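Week 7: Drawing in Perspective, or Why the Far Side of the Table Shrinks

Welcome back, everybody! I'm so glad that most of you stuck with the contour exercises over the break, because today we get to use all that patient looking on something people tend to be scared of and really shouldn't be. Please bring a ruler, two pencils (one hard, one soft), and an eraser you don't mind ruining.

## Where your eye is

Everything in perspective starts with the horizon line, and the horizon line is simply the height of your own eyes. Sit down and it drops with you. Climb a ladder and up it goes. When I was learning this I drew my horizon first and then happily forgot about it, and my poor kitchen chairs floated around like balloons for a whole winter. So draw it lightly, right across the page, and leave it there until the very end.

Things below your eye level show you their tops. Things above it show you their undersides. A shelf exactly at eye level shows you neither, just a thin edge, and if you go home and look at your bookcase tonight you'll find the one shelf where this happens.

## One-point perspective

Use this when you are facing something squarely: a hallway, a bed from its foot, a street running straight away from you. Lines that run left to right stay level. Lines that run up and down stay upright. Lines that go away from you all head for a single spot on the horizon, which we call the vanishing point.

1. Draw the horizon and put a dot on it.
2. Draw the near edge of your object, level, below the horizon.
3. Run a light line from each end of that edge to the dot.
4. Decide how deep the object is and close it off with a second level line.

That gives you a shape with two level sides and two slanting ones, the far side shorter than the near. It's a trapezoid, and it is what nearly every tabletop looks like from the chair in front of it. Your brain will argue with you here! It knows perfectly well that the table is a rectangle and it wants you to draw one. Hold your pencil out at arm's length, close one eye, and measure the near edge and then the far edge against it. Believe the pencil.

## Two-point perspective

Turn the box so that a corner faces you and now there are two sets of lines going away, each with a vanishing point of its own. The mistake I see most often is putting those points too close together, which makes the near corner jut out like the prow of a ship. Tape an extra sheet of paper to each side of your drawing if you have to. Upendo Rotich, who taught this class before me, kept a 20-foot string tacked along the studio wall for this very purpose, and I still have it in a drawer.

## Floors and tiles

A tiled floor is a gift, because it hands you a ready-made grid. The rows get narrower as they go back, and the trick for spacing them is the diagonal: draw one line from corner to corner across the first tile, carry it on, and wherever it crosses a receding line you have your next row.

Our practice picture has a checkered floor under a wooden table, and the tabletop makes a lovely broad trapezoid. The near edge curves slightly, so draw it that way.
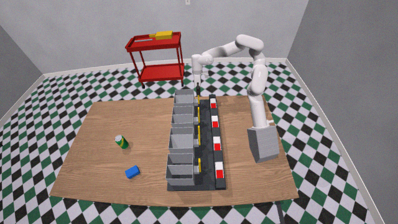
## Homework for next week

- One tabletop at home, drawn from a chair, then again standing up. Same table, same spot, please.
- One page of boxes, all sharing a horizon. Put a few above it.
- Read the chapter on measuring in the Okoth workbook and try the hallway exercise. (Skip the spiral staircase. We'll do that one together.)

Kanini Lukumay will be in the studio on Friday afternoon if you get stuck, and she is wonderful with ellipses, so bring her your cups and bowls.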